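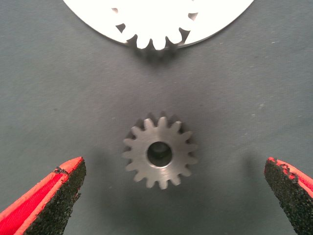

Small spur gear, gray metal, plain bore.

I keep getting asked how I price old clocks and clock parts when I sell them, so I'm putting it in one thread. I've had a table at the Bellberg flea market for nine years. This is only what works for me.

First thing: most clocks people bring me are worth less than they hope. A mantel clock from a big factory run was made by the thousands. Age alone doesn't set the price. I have sold a clock from before the first war for $40 and it took all summer.

Condition of the case comes first for most buyers. They want it for a shelf. If the finish is cracked or a foot is missing, take a third off right away. If somebody has painted it, take off more than half.

Movement comes second. I say "running" only if it has run eight days on my own shelf on one winding. If it ran two days and quit, the tag says "not running." I'd sooner lose the sale than have it come back.

I don't write "serviced" unless I have the receipt from the shop. A squirt of oil is not a service. Buyers who know clocks will ask, and you'll need an answer.

Loose parts are a different business. Gears, hands, keys, pendulum bobs, bezels. I sell them out of shallow trays, sorted by type, with one price per tray. Pricing each piece took me a full weekend once and I made nothing extra from it.

Who buys loose gears: about half are jewelry and craft people, and they like brass. The rest are people fixing something, and they will come with calipers. Let them take their time.

For repair people, the numbers that matter are outside diameter, bore, thickness and tooth count. Measure in millimeters. If you can't measure it, say so and let them look.

Keys. Always separate the keys by size. A clock with a key that fits sells for $10 more than the same clock with no key. I buy keys in bulk every December when the house-clearing people want their garages back.

My worst purchase was a lot of 328 dials from Tessier, the old jeweler's supply on Canal Street, when it closed. I paid $900. The dials were all one size and fit a travel clock hardly anyone owns. I still have most of them. Ask me for a dial.

My best purchase was a box marked "misc" at the same sale. It had a full set of Stovon mainsprings still in paper. Sold the set to one man in ten minutes and that paid for the table for the year.

Online vs. in person. Online gets a higher price for anything small that mails easily. In person is better for anything with glass or a pendulum. I've shipped two tall clocks in my life and I won't ship a third.

When you ship a mantel clock, take the pendulum off and wrap it by itself. Put the key in a small bag and tape the bag to the inside of the box, not to the clock. Tape pulls finish off. I had to refund $65 to learn that.

Haggling. I put 15% into the price and I give it up if someone asks politely. After 2 p.m. I'll go a little lower on anything heavy. I don't go lower on keys.

Records. I number everything in a notebook: what I paid, where it came from, what it sold for. I'm on item 1564. The notebook started out in 2000, back when I was only buying for myself, and it's the reason I know which clocks lose me money.

The clocks that lose me money are cuckoos. Everyone loves them and they come in with torn bellows and missing chains. By the time it's working you have put more into it than anybody will pay.

A few people asked about the Rallamis price guide. It's fine for telling you what a model is called. The prices in my copy are too high for this area by roughly a third. Look at what things sold for, not what people are asking.

Next market I'll have two tables, parts on the left one. Bring your old clock along if you want an opinion on it. Opinions are free before 9 a.m., when it's slow.

Will do a separate thread on wristwatches if there's interest. Different buyers, different headaches.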